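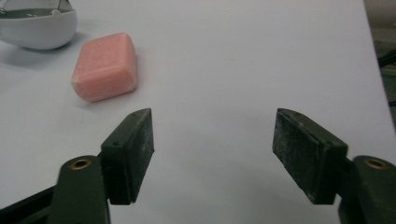

Vol. 3, p. 17

Mar 15, 2026

The pink soap is still on the white table. Eilif says it belongs by the sink and I agree with him, but the sink has no dish, so every time it gets put there it slides into the basin and sits in a puddle. Hence the table, next to the white container, which was bought for cotton balls and now holds whatever people empty out of their pockets.

Müzeyyen swears the bar will last until May. She read it on the wrapper. I have my doubts. It already looks chalky on top, with little pale flecks in the pink, and the corners are going soft. The wrapper also said 200 washes, and I would like to meet the person who stood there and did them.

Hnat wants us to switch to the liquid kind. Cheaper, he says. Cheaper than what? The last bottle was gone in a week and the pump stuck from the second day. He has also found a bamboo dish with slats on Cavbridge for 35 dollars. For a soap dish! I told him a saucer would do the same job and he said a saucer doesn't drain - fine, so tip it out.

Wiped the table after supper anyway. Put the soap back on it. Must ask Eilif what he did with the old saucer, the chipped one, before Hnat orders anything.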